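Silletwood open day - anyone else go?

dustbunny50
Went to the Silletwood robotics open day on 12th April. Parking was 15 bucks, so I was ready to be amazed. The big draw at the Patwary bench was two arms, a power strip and a pink plug. I do this at home every night, in the dark, with worse language.

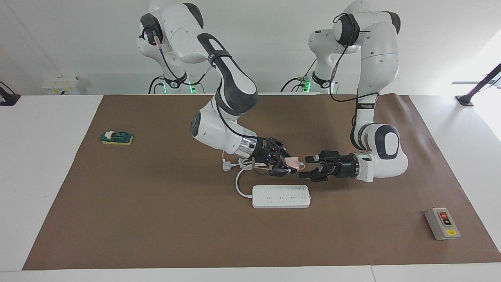
I stood there for about 50 minutes. The coffee was free and my standards are low.

gasket_lou
You missed the point. Plugs are hard. Tight fit, floppy cord, no forgiveness. I'd take that over another dancing dog.

dustbunny50
Didn't say it was easy. I said I paid 15 bucks.

Utari467
Larasati Pattinasarany gave the talk at 2 and took questions after. Somebody asked when it could do his taxes - she was very patient with him.

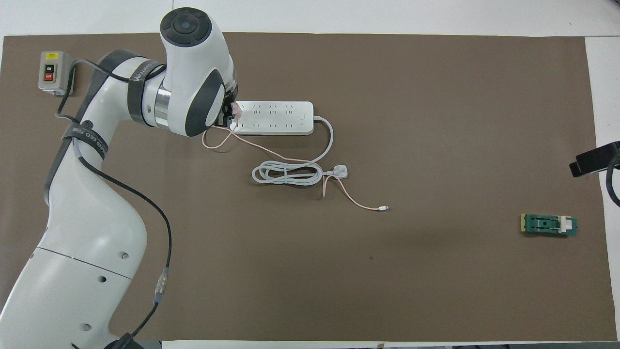
I asked about cords, and she said they're the part that keeps her up at night. Best answer of the day.

gasket_lou
See? Cords.

dustbunny50
Fine, cords. The Dustumari booth still had better cookies.

Utari467
Hard disagree. Those were raisin.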